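Small Things Out of Place: Tube Racks and Bench Order in a Teaching Laboratory

Project report by Riaan Hendricks. Supervisor: Paloma Haddad. Submitted Nov 20, 2025

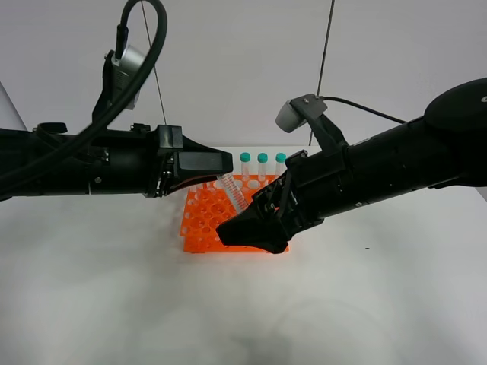 Figure 1. Orange rack with holes of two sizes, three small tubes with teal caps, and a graduated conical tube held at an angle over the rack.

1. Introduction

In our teaching laboratory the students share benches, and they share also the plastic racks that hold the sample tubes. At the end of a class the racks must be returned to the shelf in the same state in which they were taken. In practice they are returned in many different states. Some have tubes left from the previous group, and some have small tubes standing in the large holes, where they lean to one side and can fall when the rack is lifted.

My project studied this simple problem. I wanted to know how the students place the tubes in a shared rack, which mistakes are the most frequent, and if a short written rule at the bench can reduce them. The project was done in the preparation room and the teaching laboratory of the Bautista building. It began in June and the last check was made this month.

2. Background

A rack of the type in Figure 1 accepts two diameters of tube. This is practical for a laboratory with little shelf space, but it asks the user to make a choice every time. The conical tube with the printed scale has a pointed lower end, so it must be supported by the hole and cannot stand on the table alone. The small tubes with screw caps are easier to handle. They are also easier to put in the wrong place, as they will go into almost any hole.

I did not find much written about this subject in our course materials. The laboratory manual has one line on it, "return tubes to the correct position," and it does not say what the correct position is. My supervisor told me that the line is older than the present racks. When it was written, the laboratory used the racks from Divard, which had only one size of hole, and the question did not exist.

3. Method

The work had two parts. In the first part I inspected racks after the classes, before the laboratory technician had put them in order. For each rack I wrote down the number of tubes, the size of hole used for each one, and whether the cap was closed. I did not inform the students in advance which classes I would check. They had been told at the beginning of the course that a study was in progress, and they could ask for their bench to be excluded. Two groups did this.

In the second part a card was fixed to the shelf above each bench. The text of the card was:

Small capped tubes: back row, small holes.
Conical tubes: large holes, scale facing you.
Leave the front row empty when you finish.
Close the cap before you let go of the tube.

I chose the back row for the small tubes after I tried both ways myself. When the small tubes stand in front, the hand passes over them each time a conical tube is taken out, and the sleeve of the coat catches the caps. With the small tubes at the back this happened much less. The third line of the card was proposed by Paloma Haddad, who wanted the technician to see from the door whether a rack was finished or still in use.

The cards were printed on ordinary paper the first time. They became soft at the corners after one week and I replaced them with plastic-covered ones. The holder for the cards was a wooden strip from Comavwood, which was left over from another project.

4. Results

I inspected 125 racks before the cards were placed, and 200 racks after. The first set held 598 tubes in total. Of these, 97 were in a hole of the wrong size. Nearly all were small tubes in large holes. The opposite mistake is not possible with our tubes, because the conical tube does not enter the small hole.

After the cards were placed, the mistake became less common in every group except one. That group had the bench next to the sink, where the shelf is high and the card is difficult to read when a person is seated. I moved this card to the side of the shelf and the group improved, but they had by then only two classes remaining, so I do not want to claim very much from it.

Open caps were rare in both parts. I had expected more of them. The students seem to be careful with caps as they are afraid of spilling, and the position of the tube does not give them the same fear.

The rule about the front row was the one most often forgotten. Several students told me they did not understand its purpose. I had not explained it on the card, and I think now that this was an error in my design.

5. Observations on handling

During the project I also noted some things that were not in my original plan.

Students who put a conical tube into the rack at an angle often touched the edge of the hole first and then had to correct. Students who brought the tube upright above the hole before lowering it were slower to start but had fewer corrections.

The bright color of the rack is useful. We have also some clear racks from Storkden, and on a white table these are difficult to see, especially with clear tubes in them. Two students said that they always take an orange rack if there is one on the shelf. I did not measure this preference.

The printed scale on the conical tube is read more easily when it faces the user, but many students turn the tube without noticing when they close the cap. The second line of the card helped a little with this.

6. Limits of the study

All inspections were made by one person, and I knew which classes had the cards. The course also became more advanced during the study, so the students had more practice with the racks in the second part. I cannot separate the effect of the practice from the effect of the cards. A better plan would place cards at half of the benches from the first day.

7. Further work

The laboratory will keep the cards until the end of the course. I have written a new version in which the third line reads "Leave the front row empty when you finish, so we know the rack is free." The sink bench will have its card at the lower height. If another student continues the project, the inspection sheets are in the gray folder in the preparation room, sorted by bench and then by class.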